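Akholm Residents' Help Pages
Household and Common Rooms > Tables and Linens

Keeping a quilted cloth in place on the common room table

Posted by Troltcombe_Hall

Our building maintains a shared room on the ground floor with a large table, which residents use for sorting donated snacks and small gifts before they are packed. The room has a glossy tiled floor in light beige. The table is kept covered at all times under the house rules, and the present covering is a light blue quilted cloth.

The difficulty is that the cloth moves. When packages are drawn across it toward the person sorting, the cloth travels with them, and by the end of a session one side hangs noticeably lower than the other. We have purchased heart-shaped weights in clear and white, and these have been placed in pairs. They have helped at the corners but have not solved the problem along the front. 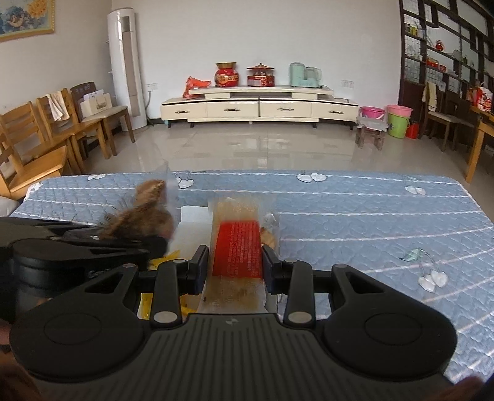
Quilted cloth with heart weights, sorting table, Troltcombe.

We would be grateful for guidance on the following points. Should the weights be moved, or should more be added? Is there a suitable underlay for a quilted cloth of this type? We would also like to know whether the cloth may be fastened with clips, given that the table is cleared and wiped after each use. The house has set aside a small sum for this purpose and would prefer to avoid replacing the cloth.

Posted by Haltberg Linen Desk

Thank you for your inquiry. Weights of this kind are intended to keep the hanging part of a cloth from lifting in a draft. They do very little against sideways pull, and adding more of them will not change that. The movement you describe takes place on the flat of the table, between the underside of the quilting and the tabletop, and it should be addressed there.

We recommend a non-slip underlay of the open, rubbery kind sold for use beneath rugs. It should be cut 2 inches short of the table edge on every side so that it does not show. Before laying it, wipe the tabletop and allow it to dry completely. Lay the underlay first, smooth it from the middle outward, and then lower the cloth onto it with a second person holding the far side. Dragging the cloth into position will bunch the underlay and you will have to begin again.

Please test a small piece on the tabletop overnight before covering the whole surface. Some rubbery underlays leave a mark on varnish. If the table is varnished, a felt pad is the safer choice - it grips less firmly, but it will not stain.

With regard to clips, they may be used on a quilted cloth provided that the jaws are smooth. Clips with teeth will catch the stitching, and once a line of quilting has been broken the padding begins to shift inside. Three clips along the front edge are sufficient for most tables. They should be removed when the cloth is not in use, as a clip left in place for weeks will flatten the padding permanently.

The hearts may remain where they are. If any of them hang on string, check the knots from time to time. A weight that drops onto a tiled floor can chip both itself and the tile.

Posted by Lâm

I agree with the above on the underlay. We had the same trouble with a padded cloth and the rug underlay fixed it the first day. Ours has been washed since and went back on without any problem.

One point to add. Sort into a shallow tray and pull the tray, not the packages. Put felt on the bottom of the tray and it will slide over the quilting. Bags of snacks and anything in a stiff wrapper tend to catch in the stitched lines, and small boxes are the same.

Also check the washing label. Ours came out shorter on one side after a hot wash, and for a while we blamed the table for it.

Posted by corner_unit_16

Just use tape. Double-sided carpet tape under the four corners. Takes a minute.

Posted by Haltberg Linen Desk

We would advise against carpet tape in this case. The adhesive is difficult to remove from quilted fabric, and the original post states that the table is wiped after each use, which would require the corners to be lifted every time. If a temporary hold is needed before the underlay arrives, the smooth clips will serve.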